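Search the notebook
Enter keyword

May, bench notes, dye room

Second madder bath on the Dutum cotton. Cloth scoured yesterday afternoon in soda ash, 6 g to the litre, simmered for an hour and left in the pot to cool. Rinse water came off yellow three times before it cleared, so the finish on this batch is heavier than on the last one. Must note the bolt number next time before cutting the label off.

Dry weight of cotton after scouring: 300 g. Alum at the usual strength, dissolved in hot tap water and topped up cold. Cloth in at 9.30, turned every ten minutes for the first hour, then left alone until after lunch. I did not use tannin first on half of it, to see whether the step is worth the extra day. The tannin half has one corner snipped so I can tell them apart.

Madder is from the Kiều tin, the one with the dented lid. Soaked overnight, strained, second soak added to the first. Bath brought up slowly to 60 and held there. Tươi Cao had the probe for her indigo vat so I used the glass thermometer, which reads a bit low against the probe. It went over at one point, I think only for a few minutes, but the colour in the bath looked browner afterwards. The tannin half took up much faster. By the end of the first hour it was a proper brick red and the other half was still salmon.

Handkerchief squares are still to do. They have a fine woven stripe along the edges and I want to see if it takes the dye at the same rate as the ground. If the stripe is a different yarn it may come out lighter, which would suit the Skorkotel order but not the plain set.

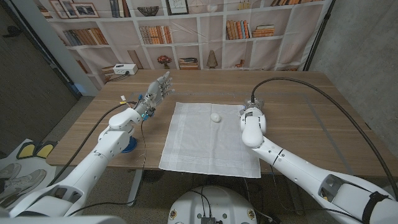 White square with the woven stripe, slightly wrinkled, on the light table.

Rinsed the cotton at 4. Tannin half: very little bleed. Plain half: bled for six changes of water and dropped at least a shade. Hung both on the north rail away from the window. Will wash a strip from each with the neutral soap once they have had a few days, then put strips in the light box with a card over one end.

Kept the exhaust bath, 900 ml after straining, in the lidded bucket. It should do a pale pink on wool. Bucket is labelled. Please do not tip it out.

Tươi thinks the brown is the water and nothing to do with the heat. She gets the same from the tap in the back sink and has been adding a pinch of chalk. Try it both ways on small skeins before the next big bath.

To order: alum, neutral soap, two more rails. Tinis invoice is for 47 and still has the old address on it. Ring them.

Recent entries
Weld on silk, second attempt
Iron afterbath, notes on timing
Indigo vat, smell and pH
Scouring linen: soda ash quantities
Light box results, first strips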